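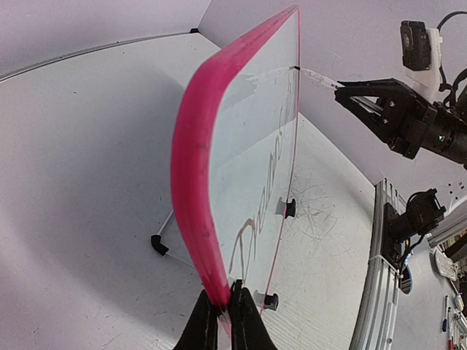 Clear panel with the pink edge, lettering under way on the white table

Dirkport Sign and Lettering Group
Minutes of the May meeting, 29 May 2026, Tunstall Room

Chair: Nghĩa Bùi
Apologies: as per the sheet at the door

1. Previous minutes
Accepted with one correction. The Ura stall was on the east side of the hall, beside the tea urn.

2. Acrylic panels
Long and very happy discussion! Everyone loves the pink edge. It picks up the light beautifully and gives a plain clear sheet a bit of colour without anything printed on the face. The edge is a little scuffed with a few small dark marks, and members were split on whether to polish or leave it. Nghĩa is keen to try a soft cloth and plastic polish on an offcut first. Agreed.

The black standoffs on the back were also popular, and we'd like to keep that style for the whole set.

3. Handwriting on the panels
Reddish-brown marker, cursive, big loopy capitals. Strong support for staying with handwriting over cut vinyl (it has so much more life in it). Discussion on slant: on a steep diagonal the letters are hard to read from the side, so the window pieces will be lettered closer to level. Favourite words so far are Dream, Harbour and Welcome. More suggestions please, the sillier the better.

Reminder to put caps back on the markers. Two were left open after the last workshop.

4. Window display at Detel
Detel has offered us the front window again, which is wonderful news. Panels to stand upright on the sill with the pink edges facing the street. Nghĩa to measure the sill and ask if we can get in the evening before to set up.

5. Money
Balance $478. Approved $67 for markers and polish. Grant application for $2000 to go in once the quote for acrylic sheet arrives.

6. Other business
Could we do a beginners' lettering night? Yes! Lots of hands up. Nghĩa to check when the Tunstall Room is free.

White tables to be wiped down before stacking, please, including the undersides.

Next meeting: same room, date to be emailed. Bring a word and a pen.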